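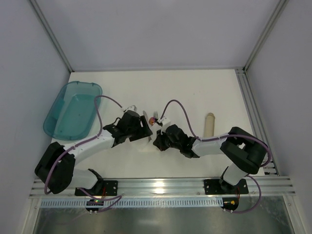

3.2 Preparation of the coated chicken pieces

The coating of chicken pieces before baking is a step where small differences of handling can change the final texture very much. In home recipes the instruction is often only "coat well", and the cook decides alone what this means. For our study this was not enough, and we had to fix the amount of crumb, the resting time and the way of turning the pieces. The cell in Figure 1 has two arms mounted at the front edge of a white tabletop, and they reach towards each other over its centre. In the hand procedure, one hand holds the piece, the other brings the crumb, and both meet over the middle of the board.

Figure 1. Two-arm cell with white tabletop.

The chicken was bought as whole breast from one supplier in Drullonside and was kept in the refrigerator overnight. Each breast was cut along the grain into strips, and the thin ends were removed. We prepared 24 strips for each coating. The strips were dried with kitchen paper, turned once in beaten egg and left on a rack until the egg stopped dripping.

Three coatings were compared. The first was plain dry breadcrumb. The second was the same breadcrumb mixed with brown sugar and smoked paprika. The third was Painemal, a coarse crumb made from stale maize bread, which is used in several households of our region and which we did not find described in earlier work. For every batch we weighed 460 g of chicken and 80 g of coating. The coating that remained on the tray was weighed again at the end, and the difference was taken as the pick-up. Crumb that fell from the rack during resting was counted as not picked up.

The baking was done in a domestic fan oven, on the middle shelf, with the strips placed so that they did not touch. They were turned once. In the first trials, made in November, we did not turn them, and the lower side stayed soft with all three coatings. These trials are not included in the results.

The brown sugar mixture needed more attention than the other two. The sugar takes water from the surface of the meat, and when the strips rest too long the crumb becomes a paste and slides off. When they rest too short, the sugar stays in grains and burns at the edges. We therefore kept the resting time equal for all coatings, although a shorter time would perhaps be better for Painemal, whose large crumbs hold less firmly.

The strips were tasted warm by members of our department, who received one strip of each coating on a white plate and were not told the order. They gave marks for crispness, sweetness and general liking. Water was offered between the strips. The marks are presented in Section 4.1, together with the pick-up values.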